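Gurkance Planner – User Manual
Section 4: Checking a grasp plan in the simulator

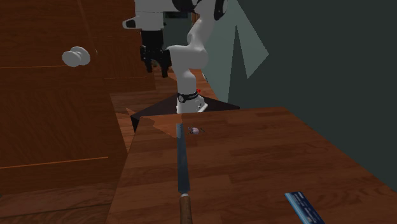 Before you send a plan to the real arm, run it one time in the simulator. The steps below suppose that Musten is already installed and that your scene file opens without errors.

1. Start the simulator and open the scene. Wait until the status line shows READY.

2. Press Home. The arm moves to its start pose with the fingers open.

3. In the Objects panel, choose the target. For a long tool such as a knife, set the grasp region to "handle". The default is "center of mass", and with this setting the planner can put the fingers on the blade.

4. Set the number of samples to 1000. A smaller number is faster, but the planner can miss narrow grasps.

5. Click Plan. You will get a list of grasps, sorted by score. Grasps with a score under 13 are shown in gray and cannot be executed.

6. Select a grasp and click Preview. Look at the wrist in the last part of the approach – most collisions with the table happen there.

7. If the preview is clean, click Save and give the plan a name without spaces.

Note: Small objects near the target are treated as obstacles. If no grasp is found, open Clearance and lower the value from 31 mm to 18 mm, then plan again.

Note: Strong light and shadow in the scene can change the result of the perception module. To test only the planner, turn on "Use true poses".

Caution: Do not lower the clearance under 18 mm for a plan that will run on the real arm. The simulator does not model bending of the fingers.

Caution: A saved plan keeps the object poses from the time of saving. If you move any object, you must plan again from step 5.

Questions about this section can be sent to Pavithra Amin. Export to the Kosteo controller is explained in Section 5.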